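Puvcombe Robotics Short Course
Handout 2: Teaching by hand, teaching from a distance
Jun 19, 2024

Okay, so last time we ended on the big question: if you can't write down how to do a task, how do you get it into the robot? You show it! There are two ways we'll use, and I go back and forth on which one I like better.

First is hand guiding. You grab the arm, put it in its soft mode and walk it through the motion yourself (the joints log everything while you push). It feels great for wiping or pressing. The trouble is that your own arms end up in the camera view, and the robot won't have your arms later on.

Second is remote control. You hold a leader arm, the robot follows, and you learn very quickly how much you normally rely on touch.

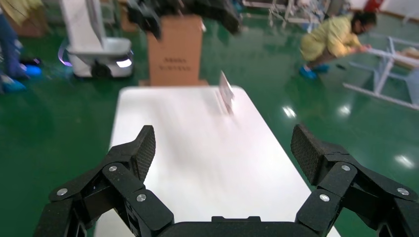 With remote control, please watch your speed. Everybody rushes the part between the interesting bits, and fast swings smear the wrist video so badly that the policy has next to nothing to learn from. In our Ostetberg set from November we kept 645 demonstrations and threw out 120 more, mostly for exactly that. Slow down on the way in, pause a beat before you close the fingers, then go.

A few things I want you to have read before lab: the Zollo manual, section 7 (leader arm calibration, short but dense), and the Cuautle notes on trimming the dead time at the start of a recording. Skip their math appendix for now, we'll do it on the board.

For the lab write-up, teach the same task both ways and tell me where the two sets of paths differ. Plots are nice, but I mostly want your own words. Bring your failed demos too, I love those!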